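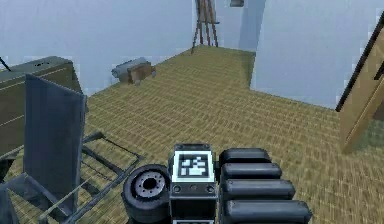 # Can a robot tidy a room yet?

Not very well. Robots can do some parts of the job, and they can do a few of those parts again and again without getting tired. A whole room, with all the odd things people leave in it, is still hard.

The picture was made by a computer. The room isn't real, and neither is the robot. It is a simulation, a bit like the inside of a video game. You are looking out over the robot's own body, which is why there is a wheel so close to you on the left. The black and white square is a marker. Cameras find patterns like that easy to spot.

## Why use a pretend room?

Robots make a lot of mistakes when they are learning. In a real room a mistake might mean a scratched door or a broken wheel. In a pretend room, someone presses a button and everything goes back to where it was.

A pretend room can also be used over and over. At Groltach, a workshop where robot programs are tested, one clearing-up job was run 3000 times in simulation before anyone tried it with a real machine. Nobody had to put the boxes back by hand.

There is a problem, though. Pretend floors are too perfect. A real carpet has crumbs and loose threads, and its corners curl up. A robot that has only practised on a computer can get a surprise when its wheels touch the real thing.

## What does "tidy" mean?

If a grown-up tells you to tidy a room, you know more or less what to do. You don't need to be told that the door should stay on the wall, or that an easel is not rubbish.

A robot has to be told, or it has to learn from a great many examples. Look again at the small brown cardboard box near the far wall, on the left. There is a grey cylinder lying on its side behind it. Should the robot move the box? Should it stand the cylinder up? Perhaps they have been put there on purpose. You could ask somebody. Most robots wouldn't know there was a question.

## Breaking the job into steps

Suppose we want a robot to fetch that cardboard box. These are the steps.

1. **Find the box.** The robot's camera sees a lot of coloured dots. A program has to work out which dots belong to the box and which belong to the wall, the carpet and the cylinder.
2. **Plan a way there.** The grey metal bars on the floor at the left are in an awkward place. A wheel could catch on them. The robot needs a path that goes round.
3. **Drive.** The robot measures how far its wheels have turned, but wheels slip, so it keeps checking with its sensors.
4. **Get hold of the box.** For this it needs an arm or some sort of scoop. Squeeze too hard and cardboard bends. Squeeze too gently and the box falls.
5. **Take it to the right place.** Somebody has to have decided where that is.

A person does all five without thinking about them. For a robot, each one is a separate piece of work, and if one goes wrong the rest go wrong too.

## The trouble with thin things

Big flat things, such as cabinets and walls, are fairly easy for a robot to notice. Thin things are harder. The easel at the back of the room has narrow legs that spread outwards. Some sensors look at only one height above the floor. They might see three or four little spots where the legs are and decide there is plenty of space in between. Then the robot drives in and gets stuck.

Chair legs cause the same trouble at home. So do cables, shoelaces and the bars of a clothes airer.

## And doors

A door that is partly open is a puzzle as well. Is the gap wide enough? Will the door swing if it is pushed? You find out by giving it a nudge. Many robots are told never to touch a door at all, which is safe, but it means they can be shut in a room until a person comes.

## What can robots do now?

**Vacuuming.** Yes, on a floor that has been cleared first. Robot vacuum cleaners have been sold in shops for years. They work because the job is simple: go everywhere and suck.

**Mowing grass.** Yes, if the lawn is marked out and not too bumpy.

**Carrying boxes in a warehouse.** Yes. Warehouses are often changed to suit the robots, with flat floors and shelves of known sizes. Sometimes there are markers on the floor, not so different from the square one in the picture.

**Sweeping a workshop.** Partly. Neltinier, a small firm that makes window frames, tried a sweeping machine called the Drekeo in its cutting room. It did the middle of the floor well. It left the corners, and it stopped 23 times in its first week because of offcuts lying in its way. People now pick up the offcuts before it starts.

**Folding clothes.** Slowly, and mostly in laboratories. Cloth changes shape every time you touch it.

**Tidying a child's bedroom.** No.

## Will it change?

Probably, but it is hard to say when. Cameras and computers have got cheaper, and programs are getting better at telling one object from another. Hands are still a weak point. Yours can pick up a coin, a wet sponge and a heavy book, and most robot hands are only good at one of those.

## Try it yourself

You need a friend and a cardboard box.

- Put the box on the floor on the other side of the room.
- Your friend is the robot. The robot shuts its eyes and may only do exactly what you say.
- Give instructions such as "two steps forward" or "turn left a little".
- Get the robot to pick up the box and bring it to you.

Move anything sharp or breakable first, and stay close enough to say stop. Write down every instruction you gave. Then move the box a short way, start again, and read out the same list without changing a word.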